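Let the planner be boring

I have been writing software for robot hands for a good many years now, first at Ellcombe and lately with the small team at Dornstead, and I would like to put in a kind word for dull code.

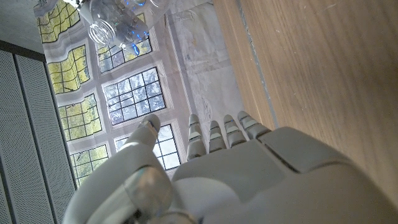

It started with an argument over lunch one Friday. Phúc Lại, who looks after our grasp planner, had just thrown out a learned module that we were all rather fond of and put back a plain search over 200 stored hand shapes. On our bench trials the clever module did slightly better. It also gave us, every so often, a plan that none of us could explain, and when you cannot explain a plan you cannot fix it either, you can only collect more data and hope. The old search fails too, of course, but it tells you which shape it tried, what the clearance was and why it gave up. I was cross with him for a day or so and then I came round.

A hand with five digits makes this worse (or better, if you enjoy that sort of thing). With a simple two-jaw gripper a bad plan is usually bad in a way you can see across the room. With a thumb and four fingers there are so many nearly right answers that a small mistake in perception gets soaked up by one joint and comes out in another. Take a clear plastic bottle. Depth cameras are hopeless with clear plastic, they look straight through it and report whatever is behind, and I have watched grown engineers spend a week tuning finger forces when the trouble was that the software had the bottle in the wrong place. Patterned backgrounds don't help either. Our logging tool, Piras, keeps the last 700 control steps before any stop, and I would sooner lose the planner altogether than lose that.

Now, I can hear my friends at Zisico groaning, and they have a fair point. Learned policies do things with fingers that I could not write by hand if you gave me until retirement -- and I have tried. I use them myself. I would only ask that they sit behind a plain checker, something short enough to read over a cup of tea. Ours is 70 lines long and it has one job, to say no when a commanded pose would drive a finger into the table or into its neighbour.

Phúc wants it shorter still, and we are having that argument in February.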